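Workshop notebook – bedding and folding, bay 2
March, entry started 9:40 am

Carrying on from the last entry. The main job was the bed: get the new fitted sheet on properly, check the fit after laundering, then go on to the small cloths. The Holtdale sheet went through another wash before this, same cycle as before, 18 minutes in the dryer on low. I wrote the sizes on the inside cover of this book so they don't get lost again.

Fitted sheet notes. Start at the headboard end. If you start at the foot you run out of slack and the last corner pops off when you lean on the mattress. The mattress measures 191 cm along the long side, and the sheet label gives a bit more than that, so there should be room. Last time there wasn't. I think we had it turned a quarter, which is easy to do with this one as the label is sewn into the side seam and not the end.

Headboard side: push the hem down between mattress and board with a flat hand, then go to the opposite corner. Smooth from the middle out. Small creases are fine for our purposes. Ridges that stand up are not, as they catch the cloths when we lay them out.
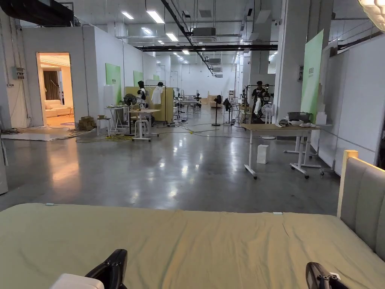
Green fitted sheet on the bed, headboard end at right.

The colour is better to work on than I expected. Darker cloths stand out well against it. White ones should too, but I haven't tried the thin muslin squares yet.

Still to sort out: cables on the floor down the middle. Please walk the long way round with an armful of bedding. I'd like them gathered to one side before the next full session, or at least covered where we cross.

11:15 am

Cloths. Working with the navy one on top of the cream duvet. Two people for this, one at each end, and the routine is the same as for a tea towel: pinch, lift clear of the bed, pull until the top edge is straight, then bring the ends together. The part that needs practice is the pull. Too little and the middle drops and you fold a belly into it. Too much and one end slips and you start over. I'd call it a firm pull, no more.

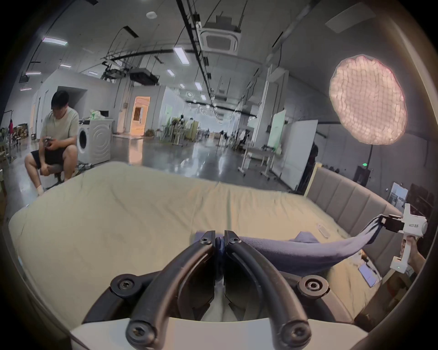

Navy cloth stretched between two grippers, over the cream duvet.

Other points from the cloths:

– The duvet is a poor base for the finishing folds. It gives under the cloth and the edges wander. Fine for picking up from, which is what we want it for.

– Keep tablets and small things off the bed. There was a tablet half under the bedding and I would have folded over it. Use the side table.

– The Pakavero cloths are softer and drape more than the Skerner ones. Don't mix them in one pile. I have put them in separate bags with the name on masking tape.

– Set of 14 is the most I would plan for in one go before a break. Folds get sloppy after that, mine anyway.

2:30 pm

Back to the green. I wanted to see how flat we could get it without an iron. Answer so far is not very. Diagonal creases are the stubborn ones, and they run corner to corner in the direction you pull, so the pulling is probably making them. Next time I will try tugging straight along the sides first and leave the corners for last.

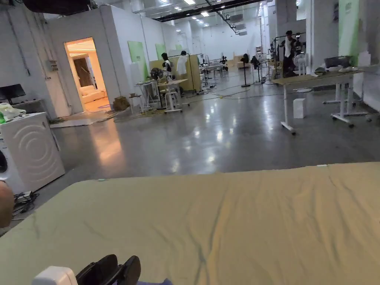
Sage-green fabric with diagonal creases, washing machine at left.

Washing machine: there are plastic bags piled on top. Fold them or bin them. The lid of the detergent tub needs replacing as well, it no longer clicks shut and the powder is going hard. Order under the Fu account, code is on the shelf list.

To do

– Measure the sheet again after one more wash and write it beside the old figures.
– Mark the head end of the sheet with a stitch of coloured thread on the inside of the hem.
– Try the muslin squares on green.
– Ask whether the cream duvet can be swapped for a flatter blanket for the folding part.
– Cables, as above.

Stopped at 4:05 pm. Bed left made up for the morning.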